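Against the Gripper Bake-Off

Last updated: 28 July 2023

Every so often somebody posts a table. Down the side are grippers, across the top are tasks, and in the boxes are success rates to one decimal place, with the winner in bold. I have made such tables. I made one in January and was very pleased with the bold. I would now like to talk people out of reading them, starting with mine.

The table compared two fingers on one simulated arm. Finger A was the stock part. Finger B was the Wikent, a coned-down thing from a small outfit in Tistisdale whose catalog calls it "universal," a word I have learned to read as "untested." Each got 192 tries in a virtual kitchen we license from Mekonnen. B won by 12 points. I sent it around. People congratulated me, as if I had grown the finger myself.

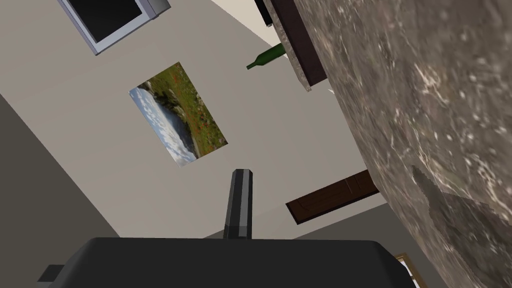

What I had compared, it emerged over the following weeks, was two camera mounts. Swapping a finger in our setup also means swapping the bracket, and the bracket decides where the wrist camera sits. Move it a little and the policy is looking at a different world. From the wrist, a kitchen is mostly slab: speckled stone bulking up on the right, one dark finger poking into the middle, and a green wine bottle, the sort of thing you might want picked up, a modest item off beyond the finger. There is a television on the wall and a meadow in a frame, both leaning like a ship's furniture in a gale. A learned controller makes what it can of all this. Give it a slightly better angle on the counter and it will do slightly better work, and the finger will take the credit.

I reran the whole business with the camera locked in one pose for both. The 12 points shrank to something I would be embarrassed to put in bold. I also reran Finger A against Finger A, with nothing changed but the random seed, and it beat itself handsomely. I recommend this exercise to anyone with a table.

The usual defense is that more trials will fix it. So we did over 1,000. More trials will tell you very precisely how two fingers behave on your one counter with your one set of groceries, which is a fine thing to know if you plan to live there. 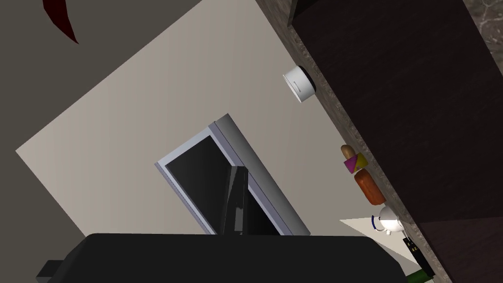

3 min read

Groceries are the other half of the swindle. Someone has to choose them, and the person who chooses is the person who wants a result. A bread roll and a sausage are long, rounded, forgiving shapes. A teapot is a trap with a handle. Lay them all in a row along the edge of the counter, with a cup on its side farther up, and you have written the verdict before the arm has twitched. More rolls, and the wide finger looks like genius. More teapots, and you will be writing a paragraph about the promise of narrow designs. Our own list had 18 objects on it, and I could tell you to this day which ones I added late and in what mood.

I don't think simulation is the villain. Real benches have the same disease and also need sweeping. Cludance, the controller we run, behaves the same way on both: it is loyal to whatever camera it was raised with and sulks at any other. The villain is the single number, and our fondness for being handed one.

My proposal is dull. Publish the camera pose with the score. Publish the object list, and say who picked it. Run your favorite against itself and print that number next to the others, in the same size type. If the gap between the two grippers is smaller than the gap between one gripper and itself, leave the bold alone.

I did buy the Wikent, by the way. It was cheaper.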